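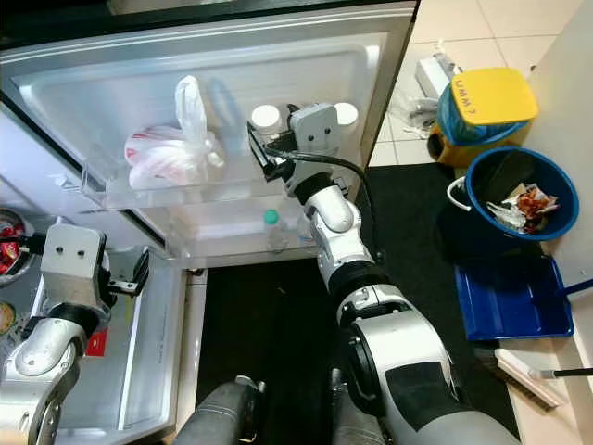 How long does the wheat paste need to rest before I start on the spines? Overnight is best, and if I'm pressed for time an afternoon will do, as long as it has gone completely cold and I've pushed it through the sieve twice.

January, bindery notes, Rendeda bench

Started on the Valcárcel ledger at last, after putting it off through the holidays. It came in at 157 leaves by the old pencil foliation, but I went through it slowly with a cup of tea nearby (well back from the paper!) and got 172, so whoever numbered it skipped the inserted sheets toward the back. I've left the old numbers alone and put mine on a separate list, tucked inside the job folder where anybody picking this up after me should find it.

The spine linings came away more kindly than I expected. I laid on a poultice of thick paste, covered it with a strip of polyester, and left it long enough to sweep the floor and answer the mail, and the old animal glue went to jelly and lifted off with the bone folder. There's one stubborn patch near the tail where somebody had been in before with something shiny and hard, PVA I think, and I'm leaving that for a fresh morning when my hands are steadier.

Paste today was the Flisard wheat starch, one part to four of water, cooked low and stirred the entire time. I keep wanting to go thicker and thin it down later — an old habit from doing cloth cases — but for tissue repairs it behaves so much better made up the way it's going to be used.

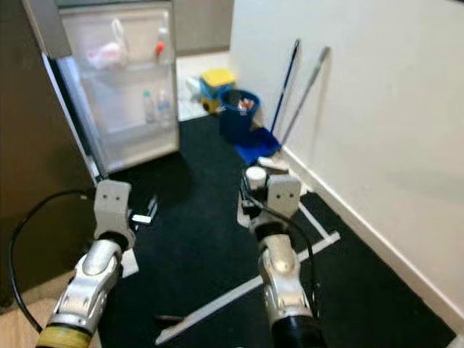
Tissue next. The Storon in the lighter weight is a lovely thing on the inside folds, nearly gone once it dries, though on the outer folds of the first gathering it felt too weak, and I went back over those with the heavier one. Guarded 3 sections before lunch and another 3 after, all under blotter and felt now with the small weights on top. Tear the strips along a water line, please, and don't cut them. I know it's slow, but a cut edge shows up as a ridge as soon as the book is pressed.

Still to settle is the sewing. The old stations look sound and I'd love to use every one of them again, on linen tapes this time, with a slightly thinner thread so the swell doesn't get away from me at the shoulder. I'll fold up a dummy from scrap and try two thicknesses side by side. The boards can be reused. The leather is another matter, and I'll write that up once I've had a proper look at the joints in daylight.

Blotters need changing at 4:00.

© Rendeda Bindery | Contact the workshop | Back to top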